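Subject: Re: furniture for the new room in Zaltville
From: Kaan Sarıgül
To: the Zaltville room list

Eamon Ó Conaill wrote:
> I've got a van for one afternoon in October and can do 2 trips
> at most. Before I say yes to the Pons people about their desks,
> can somebody tell me what we're keeping? Is the round table
> staying? And what are we doing about the lights, are they ok
> or do I need to bring lamps?
>
> Eamon

Hi Eamon, hi all,

Yes, please, the round table stays! I know it got called a cafe table on here last month (you know who you are) but I've grown really fond of it. White top, thin gold wire legs, and you can sit down at it from any side, so there's no fighting over the good end. The gold wire chair with the woven seat goes with it nicely, and I'd hate to see them split up.

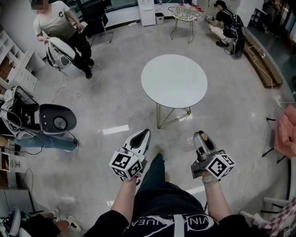 I would also keep the middle of the floor as open as we can. Polished gray floor shows every crumb, I'll give you that, but it's so easy to sweep, and once you put four desks in there you're sweeping around legs forever. If Pons will let us take two desks and not the whole set, I'd say take two and put them along the window wall. The black office chair can go with one of them. Bovotano quoted me $80 for a second wire chair, which I thought was a bit steep, so I'm going to sit on that for now (ha).

Now the lights. Don't bring lamps! There are fluorescents up on that white ribbed ceiling and they're plenty bright, maybe a little too bright for my taste after 4 in the afternoon.
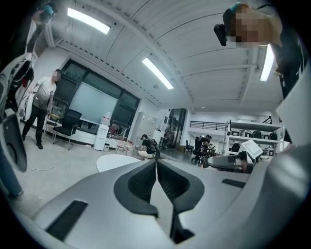 I did look into softer tubes and Zestitz carries them, but I'd want somebody to check the fittings first, and I'm no good on a ladder. Any takers?

One more thing, the little white trash bin is too small for lunch days. If you have a bigger one kicking around, Eamon, throw it in the van. I can be there from 9 to let you in, and I'll bring coffee and the good tape measure.

Kaan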